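The robotics club at Itthorpe switched to simulation in November, and I have been meaning to write up how that is going. We meet in room 101 on Saturday mornings. Mikkel Skov runs the sessions and I look after the scene files.

Our first room is a plain one: a wooden dresser with six drawers, a cabin picture on the wall and a cube-pattern tile floor. The robot has two arms. Siobhán Ní Chonaill picked the floor, and I have stopped arguing with her about it.

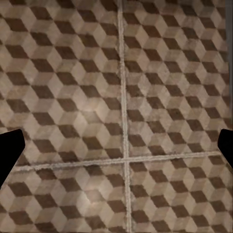
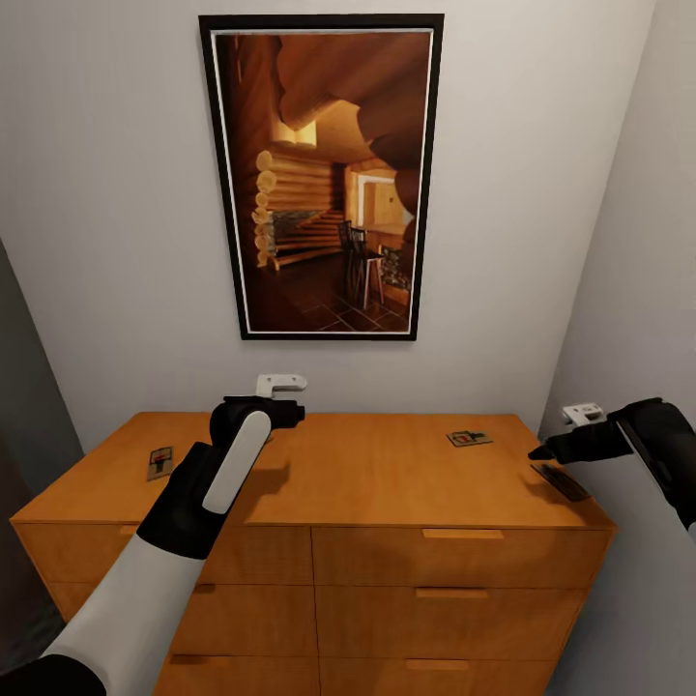
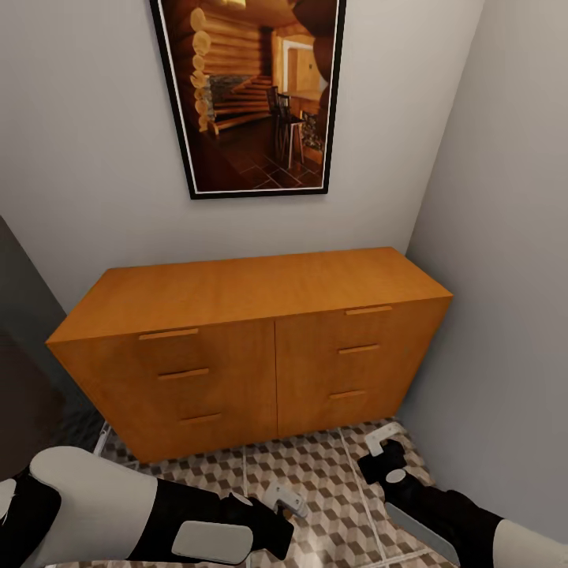
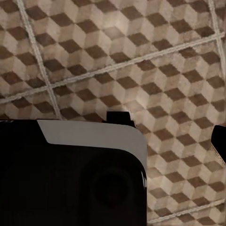 The drawers are the task for the Prilholm student meet. Each team gets 9 minutes and has to open one drawer, then close it again without shoving the dresser into the wall. Bjarke Bundgaard wrote our first controller over a weekend. It was fine with the top row and hopeless with the bottom one -- the arm kept reaching its joint limit before the fingers got low enough.

Jelle Hermans is now trying a different starting pose. He has logged 303 runs so far and keeps them all in one spreadsheet, with notes on every failure. I still need to fix the drawer friction, which is set to 30 in one file and something else in another.

If you want to join, bring a laptop and install the software at home first. The school wifi is slow.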